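Equipment > Collection cells > Twin-arm cell, bench size

Wastia twin-arm collection cell (bench size)

Two arms, one rail, three walls. Built for teams who need demonstrations by the hundred and don't want to spend the spring bolting profile together. Drive both arms by hand, record everything, send it off for training. Ships part built, 26 working days from order.

What you get
- two arms with parallel grippers, already fitted to the aluminium rail
- a wrist camera on each arm, bracket included
- frame in aluminium profile, with back and side walls
- patterned wall covering and marble-look floor
- leader handles, one pair
- recording software, licence for 8 seats
- spares bag (cable ties, bolts, fingertips)

Not included: the PC, a table, props. People always ask about props. Bring your own, the odder the better. Soft stuff and stringy stuff is where most data sets are thin, so our own starter set leans that way. Fairy lights on a small artificial tree is the one we get the most questions on.

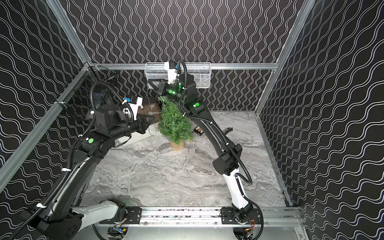
Starter set is 150 episodes, both arms, all camera streams plus joint positions. Free with the cell. Recorded at our Grarau workshop by Yutong Qiu and Xiuying Han, checked by Hongjun Xiao. Failed tries are kept in and labelled as failed. Please dont strip them out before you've had a look, the recovery moves are some of the most useful bits.

Longest episode allowed is 60 seconds by default. You can change it in settings. We wouldn't go much longer, operators get tired and sloppy and you'll see it in the traces.

Walls and floor
Wavy wall covering comes as standard, black with white lines. Plain grey on request, same price. Can be swapped in a few minutes, it's only paper. We suggest changing it between batches if you want your policy to cope with other rooms. Same goes for clutter: move the boxes, turn the pots, leave something in the way now and then.

Wrist cameras
Small, light, fixed focus. Aimed so the fingers stay in view when open. Exposure is locked at the start of each session so lids and shiny floors don't set it hunting.

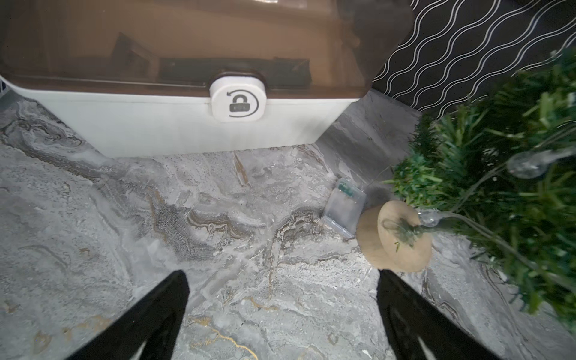
Mount is the same left and right, so one spare bracket does for both. Check the cable loop has slack before you home the arms. Really do check. Most of our returns are a pulled camera lead.

Labels
One line of plain text per episode, typed before you start or after, up to you. Tags for outcome: done, part done, failed. Yutong Liang wrote a short guide on wording, it's in the download folder, worth ten minutes of anyones time.

Power and space
One wall socket. Any solid bench will take it, but not one on castors. Keep the control boards under the rail clear of liquids.

Lead time and price
Price on request, ask Xiaoqing Zhong in sales. Orders placed before the end of April get the second pair of leader handles thrown in. Carriage extra outside the mainland. Training day at Grarau or at yours, starts 9.30, bring the people who will be driving the arms and not only the ones who'll be using the data.

Related items
Xia leader handles, spare pair
Zesstead episode viewer, single seat
Wall covering pack, mixed patterns
Wrist camera bracket, white
Soft fingertips, bag of 8
Single-arm cell, bench size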